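Spent most of May on the insertion code for the two-arm cell, so some notes before I forget them. The task is fitting PVC pipe into sockets on a white plastic stand. Left arm holds the stand, right arm brings the pipe.

The old controller, Wetent, was position only. Plan a path, go to the socket pose, push. Fine when the stand is where you think it is. The stand flexes, so it mostly isn't.

Replaced it with an admittance loop on the right arm. Stiff along the pipe while approaching, soft sideways once contact is detected. Contact threshold is 4 newtons. I tried lower and it kept triggering on cable drag.

Cable drag is its own problem. The cables hang off the gripper and pull differently depending on wrist angle. Gijs Segers fitted a small model for it from 2,651 logged wrist poses and we subtract that before the force goes into the loop.

Perception: white pipe, white stand, so depth has big holes in it. Black cover on the table helps the segmentation a lot. We fit a cylinder to whatever points survive and take the axis from that. Roll doesn't matter for a round pipe, one less thing to estimate.

The left arm used to be planned separately and just hold still. Chathurika Begum changed the planner (Rukura, our fork) so both arms share one constraint set. Now if the right pushes, the left is allowed to give a bit without dropping its grip.

Numbers from the last batch: 20 attempts with the old controller, 20 with the new one, same start poses. Old one seated the pipe in 4. I'll post the new results when Theda Dreßler has finished going through the logs, a few are arguable.

Still open: the search pattern when the pipe lands on the rim. Currently a spiral. It works but it's slow. If anyone has used a tilt-first approach on thin-walled pipe I'd like to hear how you picked the angle.
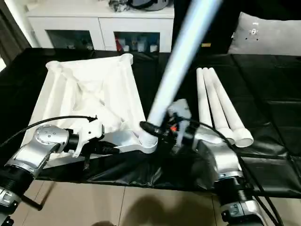
Right arm with the pipe at the socket, left arm gripping the stand.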